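## 4. Packing the Rikik front rack for a long day

You have bolted the rack on, it no longer wobbles, and you still have most of your knuckles. Now you get to put things on it. Read this before the first big climb, when it is cheaper.

1. Weigh everything on a kitchen scale. Guessing is a fine tradition, but everyone guesses low.
2. Hang the two Plumell panniers on the lower rail. Push each hook down until it clicks. If it doesn't click, it isn't on, whatever it looks like from the saddle.
3. Keep the left and right bags within 300 grams of each other. The bike will forgive more than that on the flat and bring it up again on the first descent.
4. Put tools and spare tubes at the bottom, clothes above them, and rain gear on top. It will rain on the day you do this the other way up.
5. Strap the tent across the top deck with all 4 straps. Tuck the loose ends in. A loose end has the whole day to find your spokes.
6. Lift the front wheel and turn the bars fully both ways. Nothing should touch the brake cable.

> **Caution:** Do not hang a water bottle from the handlebars by a shoelace. Tirta Manurung, who tested this rack between Buckley and Korkatard, did so and has asked us to mention it.

### 4.1 Food you can reach

Snacks go in the top pocket, standing on end, where one hand can find them. If you have to unpack the stove to get at a cracker, you will skip the cracker, and an hour later you will be shouting at a goat.
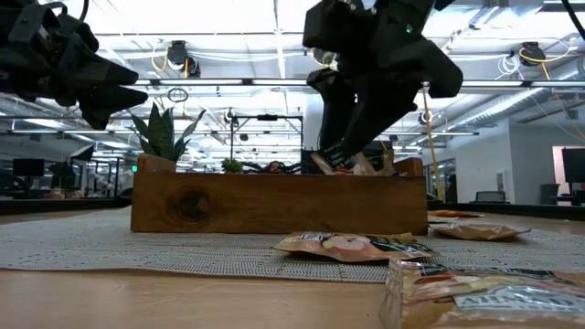
Carry 500 calories more than you plan to eat. Villages marked on the map with a little cup symbol may have a cafe, a closed cafe, or a man who remembers the cafe.

**Note:** Chocolate belongs in the shaded pannier from May to September. Magdalini Rallis, who wrote our cleaning section, can tell you how long it takes to get out of a zipper.

### 4.2 After the first hour

1. Stop somewhere flat.
2. Check the rack bolts with the short hex key. Snug is enough.
3. Push down on each pannier and listen for rattles.
4. Move whatever is rattling. If you can't find it, it's the tent pegs.

Repeat the bolt check each morning before you load up. For worn hooks, see section 6.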